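Housekeeping Practice I
Unit 4 notes: Stripping and making the bed
Instructor: Leonie Brandes
Room 300, Wed 3 September

Read the linen chapter before lab. We will start with the bottom sheet, and you will make the same bed several times before we go on to pillows.

Before the sheet goes on, check the mattress for stains and pull it square to the headboard. Lay the sheet right side up with the center fold on the center line of the bed. Open it to one side, then the other. Leave the same drop on both sides. Smooth from the middle toward the edges with a flat hand, and do the head end before the foot. 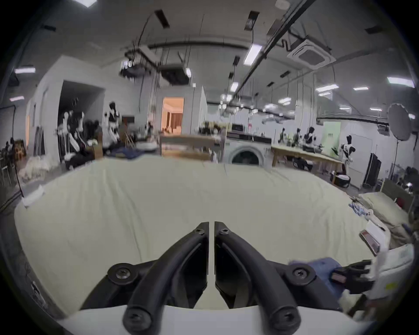
How much wrinkling is acceptable in a bottom sheet?
Faint fold lines from storage are fine. Any crease you can feel with your palm has to be pulled out before the corners are tucked.

Corners: tuck the end first, lift the side about a forearm's length from the corner, lay it on top of the mattress, tuck what hangs, then drop the side and tuck that too. Fitted sheets skip this, but you will be graded on flat ones.

Keep loose items off the bed while you work. Cloths go on the cart or in the bag. Check the hem for tags and turn them to the underside at the foot. Small things found in used bedding go in an envelope with the room number on it, and the envelope goes to the desk.

Used linen is rolled inward and carried away from the body. Do not shake it.

For next time: Marisol Galindo will cover washer loading and sorting. Bring the Sulmont linen sheet, form 937, with the top half filled in.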